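The stationery round at Jestico used to take Miyuki Hattori until eleven. She would load a trolley in the basement, ride up in the goods lift and work her way across two floors of desks and cupboards, filling what was low and picking up what had been left out. She did it for most of her time at the firm, and she was good at it. She could tell from the state of a cupboard which team had a deadline.

Since September the cupboards have belonged to a robot. The company bought it through Halvorsen, a supplier better known for warehouse equipment, and the staff call it Kurkis, after the name of the software that runs it. It puts folders, binders and wrapped supplies away in the low cabinets between the desks, and takes them out again when somebody asks.

It is slow. Riku Arai, who looks after it, does not pretend otherwise. Folders are easy enough, he says, but anything in plastic wrapping gives it trouble - the film slides under the fingers and shines back at the cameras. A person does the same job without looking.

Management had expected the complaints to be about jobs. There were some of those, early on. Hattori was told in the spring that her post would change and was not told what it would change into, and she spent a bad few weeks over it. She now runs ordering for the whole building, on slightly better pay, from a desk by the window. The catalogue has 462 lines and she has already cut the ones no one touched. She misses the walking.

What came later was more ordinary. People had to stop keeping shoes and birthday cake in the cabinets. Shelves had to be labelled and stay labelled. Doors had to be left free to swing open, so chairs that had stood in the same place for years were moved. Tyra Bakke, in contracts, lost the corner where she stacked her live files, and for a while she kept them in the boot of her car.

There was also the matter of talking. When Hattori came past with the trolley, you could tell her the green folders were rubbish and she would order different ones. With the robot you fill in a form. In the first month there were 50 requests on the form, nearly all from the same few people. The others went and found Hattori, as they always had, and she has stopped sending them away.

Shigeru Shibata, who manages the office, wants to keep the machine for a second year and give it the post as well. He would like it to work in the evening, when the aisles are clear. Arai would sooner have it working in the day, with people near enough to tell him what it gets wrong. They have not settled it. 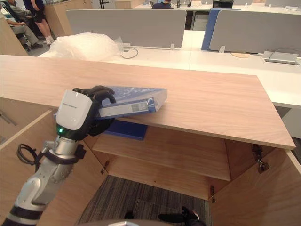

Kazue Oshima wrote in after an earlier piece on office machines to say that her own workplace had gone the other way and dropped its robot after a year. The tidying was fine, she said, but the person who used to do it had also been the one who noticed when somebody was off sick, and it was months before anyone took that on.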